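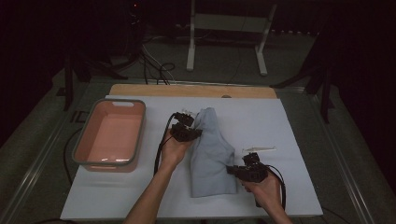 Property Inventory Clerk, City of Gilmont

The Gilmont General Services Office is hiring 3 clerks to help with the yearly count of city-owned equipment. The register lists 3,640 items across 8 departments, and 426 of them have no signed receipt on file.

Clerks will visit offices and storage rooms, check tag numbers against the register, and enter missing or damaged items in the Bakilana records system. Some lifting and outdoor work at the motor pool is required.

Applicants need a high school diploma and a valid driver's license. One year of records or warehouse work is preferred. The job is full time, 8 a.m. to 5 p.m., and runs through the end of February.

Bring a resume and two references to Victor Makori, Room 3, Vakarer Street Annex. Current city employees may apply with their supervisor's written consent.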